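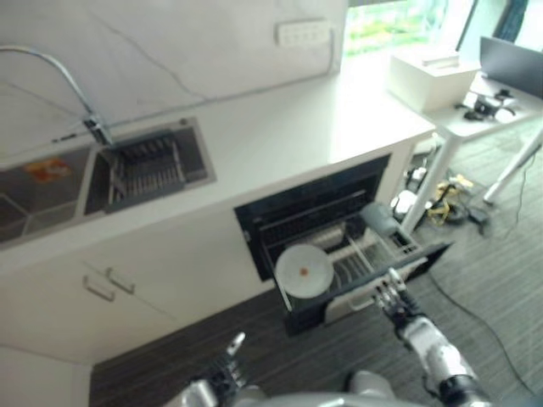 Skirkum In-Sink Drying Rack
Black, slatted
Item 633
$47.00
In stock. Ships from our Pickering warehouse.

The Skirkum is a drying rack that sits down inside the sink bowl and leaves the counter free. It is made for double sinks, where one bowl does the washing and the other mostly collects cups. Put the rack in the second bowl and what you rinse can drain straight down the sink.

Many people who buy one already have a dishwasher. They use the rack for the things that don't go in the machine: the good knife, wooden spoons, the coffee pot, a pan that is needed again in ten minutes. It is also a place to park plates and cups that have been rinsed and are waiting for the dishwasher to be loaded.

What you get

One slatted rack, black
Four clip-on feet, soft rubber
One small brush for cleaning between the slats
Fitting sheet

The cutlery cup is sold separately. The older gray version of the rack is no longer made, but the feet and brush fit it and can be ordered as spares.

Size and fit

Width: 13 inches
Length: 15 1/2 inches
Height with feet: 4 inches
Weight: 3 lb 2 oz

Measure the bottom of the bowl, not the top. Most bowls get narrower on the way down, and the corners are rounded on the inside even when they look square from above. Take the flat part only. If your flat part is at least 13 1/2 inches by 16 inches, the rack will go in and come out easily. Anything smaller and it will stick at the corners.

Check the faucet too. A tall arched faucet is the easiest to live with, as the spout can swing over to the washing bowl and you can lift the rack straight up past it. With a low faucet you may have to tip the rack to get it out, and that is a nuisance with plates in it.

If your sink has a drain in the back corner, turn the rack so the open end is over it. The strainer can then be lifted out without moving anything.

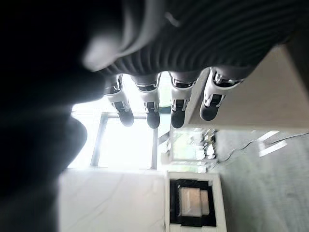
Loading

Plates stand between the slats at the long side. Dinner plates up to 11 inches are fine. Bigger ones lean over and should go in one at a time. Bowls do best upside down in the middle. Glasses can go anywhere they sit flat, though stemmed glasses are safer on a towel on the counter.

The rack will hold 31 pounds. That is more than most people will ever put on it, but cast iron adds up, so put heavy pans in first and low down.

Don't pour boiling water from a pasta pot over the rack. The coating can take hot tap water all day, but boiling water will soften the feet and they will leave marks on a light sink.

Cleaning

Once a week, lift the rack out and run the small brush along each slat with dish soap. Pull the feet off and rinse the inside of each one. If you have hard water you will see white spots on the black coating before you see them anywhere else. Half a cup of white vinegar in a bowl of warm water takes them off. Leave it for ten minutes and wipe.

The rack can go in the dishwasher, bottom drawer only, with the feet removed. Fold the plate prongs down first if yours fold. In narrow machines it will not lie flat and you are better off washing it by hand.

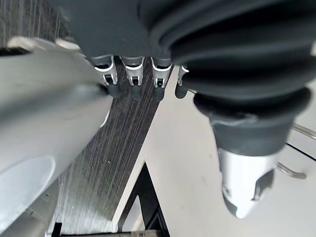 Floors and drips

A rack inside the bowl drips into the bowl. The drips on the floor usually come from carrying wet dishes across the kitchen, or from pulling out the dishwasher drawer while water is still sitting in the bottoms of the cups. If you have a wood floor, we suggest the Trodutent mat, sold on its own page. It is 47 inches long and covers the stretch between the sink and an open dishwasher in most kitchens. Lift the mat at night so the floor under it can air.

Customer notes

"Bought it in September when we redid the kitchen. Our sink is dark gray and the black rack doesn't show much against it, so it doesn't look like clutter. One foot came off in the first month and I found it in the strainer. Pushed it back on, fine since then." - Phyllis Treloar

"Good and solid. I wish the cutlery cup came with it. I measured the top of the sink like you are told not to and had to send the first sink size back, my mistake, they swapped it for the small one and I only paid postage." - Elaheh Abbasi

Questions we get

Does it scratch stainless steel? The feet keep the slats off the metal. Grit under a foot will scratch, so rinse the bowl before you put the rack back.

Is there a smaller one? Yes, the Skirkum Small, 11 inches wide, same coating and same feet.

Can I use it on the counter? You can, but there is no tray, and the water will run out underneath.

Spares

Feet, pack of four: $6.00
Brush: $3.50
Cutlery cup, black: $9.00

Returns

Racks can be sent back unused within 30 days. Keep the box. Coating faults are covered for two years. Write to Skuswood with the item number and a photo of the fault.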